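28 December 2025

It came! The tide bracelet came, two days after I'd given up and told everyone it would be a January thing. I tore the mailer open standing in the hall with my coat still on and then had to sit on the stairs for a bit, because it is so much better than I let myself hope.

So, for the record, since I'll want to read this back someday. Back in March I was looking for something to mark the week on the island, and all I kept finding was coordinates. Coordinates on bars, on discs, on keychains. Nice enough, but a number doesn't look like a place to me. Then I found Mullus, a tiny shop that does one thing: you give them a harbor and a date, and they take the tide curve for those twenty-four hours and cut it into the edge of a silver cuff. High water, low water, high water again, all the way round your wrist. I had the page open in a tab for months. I must have changed the date in the order box a dozen times (the day we arrived? the day of the swim?) and in the end I went with the swim, obviously.

Order number 1249, which I know by heart now from checking on it so often.

What I didn't expect is how uneven it would be. I'd pictured a neat wave, like a kid's drawing of the sea, and instead one of the highs is clearly taller than the other and there's a long lazy slope in the afternoon where the water was taking its time going out. That slope is when we were in it! I can put my thumbnail on the exact stretch. I did it all through dinner.

The finish is brushed on the outside and polished on the inside, so you get a little flash when you turn your hand. I went for the narrow one. The wide one has room for a line of lettering and I thought hard about it, but I like that a stranger would just see a wavy edge. The inside has the date, very small, and a stamped fish that must be the maker's mark. I keep taking it off to look at the fish.

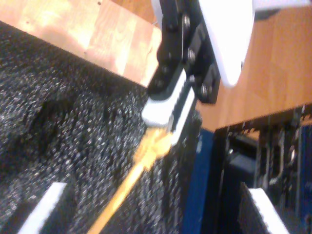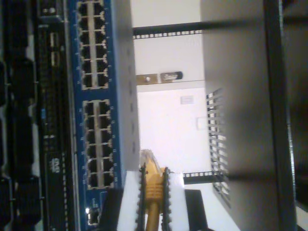
Ní Mhurchú wrote back within the hour when I posted about it on the Nendow board, and said hers has been on her wrist for four years without a day off, that the brushed side goes softer and brighter with wear and she likes it more now than when it was new, but that I should squeeze it open from the sides and never pull it by the ends, and that I shouldn't wear it in a hot tub under any circumstances. She also asked which harbor, and then told me hers was a neap tide, so the curve is almost flat and people think it's a plain cuff that got a bit bent. She sounded very fond of it all the same.

I went straight off and read up on neap and spring tides after that and lost most of the afternoon. Mine is close to a spring tide, so I got the big drama, pure luck. If we'd gone a week later I'd have a much calmer bracelet. Now I want to do one for the house, or for Mom's birthday, although she was born 58 miles from the nearest salt water and I'm not sure what you do about that. Pick the closest harbor, I guess? I might write to the shop and ask.

The other thing on my list is the Trotura star pin, the one where they set little stones in the pattern of whatever was overhead on your night. I've gone back and forth on it. It's lovely in the photos but the stones are glued, and on a coat that gets thrown over chairs I don't think they'd last. Maybe the pendant version. Maybe nothing for a while, I've had my treat.

Small complaints, to be fair about it. The box is a plain card thing with a lid that doesn't quite shut, and the care slip is printed so pale I had to hold it under the kitchen lamp. It also runs snug. I measured my wrist twice like they said and I'd still go up a size if I did it over, at least for summer. I can live with that. It slides to one spot just above the bone and stays put, and the low water point sits right on the inside where I can feel it.

Wearing it to bed tonight. Need to find a polishing cloth tomorrow, and answer the board, and write the thank-you notes I've been ignoring.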